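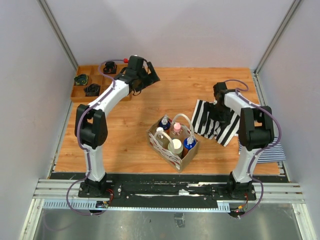 Page last changed: September 2026

Compartment trays, and what to put in them

The light wooden tray in the back left corner has three small dark things in it, one to a cell, and plenty of cells to spare. I'd call that about the right level of ambition. Most people buy a divided tray on a Saturday sort of impulse, fill every square by teatime and have forgotten by bedtime which square was for fuses.

My first one came from Dutach and had a lid. Don't get a lid. A lid is a surface, and anything flat in my house acquires post. The lid went to the shed to be a seed tray and the tray went on working without it.

Choosing one

Measure the drawer or shelf before you go out, and measure the inside. I have a drawer that is 400 mm wide at the front panel and 385 mm wide where it matters, and I own a very nice tray that fits the front panel. It now lives on top of the fridge.

Small square cells suit small things that arrive in ones and twos: cuff links, spare keys, collar stiffeners, earphones, watch straps, single gloves in disgrace. They are no good at all for pens, scissors or anything else with a length. If you find yourself standing things on end so that they fit, you wanted the long sort with two or three channels. Veltel used to do one of those in beech and have stopped.

If the cells are deep, try your fingers in them before you pay. You should be able to get a coin out of the bottom without turning the whole lot over.

Filling it

Start with what you look for most often and put it in the cells nearest your hand. Give each kind of thing one cell. When a cell overflows, it gets a second one beside it, and when that overflows you have too many of whatever it is. I found this out with hair grips.

Soft things can go in too. Thin socks, pop socks, a folded hanky or a pair of tights will all sit in a small cell, and they needn't be rolled like something in a hotel. Crumpled is fine. The cell does the tidying, and you can see the colour from above, except with black, where you can see that it's black and must take your chances.

Leave some cells with nothing in them. Visitors will ask what they are for.

Keep one for things you can't identify. Every house has the little plastic foot, the hex key, the grommet. Put them in and leave them for 14 days. If nothing in the house has fallen over by then, out they go. (I make an exception for hex keys, which I have never once thrown away without needing that size within the hour.)

The cloth

Lay a cloth on the table before you sort anything small. A striped one is best, black and white if you have it, and you may as well use an old tea towel. Dark screws show on the white, pale buttons show on the black, and nothing rolls far. On a bare wood top in one of those warm orange-brown shades, a brass screw simply vanishes. I have swept several into the dustpan and one, regrettably, into a trifle.

When you have finished, pick the cloth up by the four corners and look inside before you shake it. Then shake it over a bowl — the garden doesn't give things back.

Wash striped cloths at 40 and keep the new ones away from your whites for the first few goes. I bought mine at 55p each from a closing-down sale at Matoušek and they turned a pillowcase the colour of dishwater.

Cleaning the tray

Crumbs and fluff get into the corners even if you never eat near it. Tip it out onto the cloth, turn it over and tap the back. A dry pastry brush does the corners well, provided you then stop thinking of it as a pastry brush.

Don't soak wooden trays. Thin dividers swell, and then they bow, and then you have a tray with oval ambitions. A damp cloth wrung out hard will do, followed by a dry one, and stand it on its edge until morning. If it still smells of whatever was in it, a spoonful of bicarb left overnight in each cell usually helps. Brush it out before you put your earphones back.

If a divider works loose, a smear of wood glue along the bottom edge will hold it. Wipe off the extra straight away, and don't put the tray back in use the same evening, however clever you feel.

I do the whole business once a year, in January, when the weather is bad and I'm cross with the drawers anyway. In between I just put things back in the wrong cells like everybody else.

Blažena Baláž

Contact | © Treklow Household Pages | Back to top

We use cookies to remember your settings. By carrying on reading you agree to this. Accept | Find out more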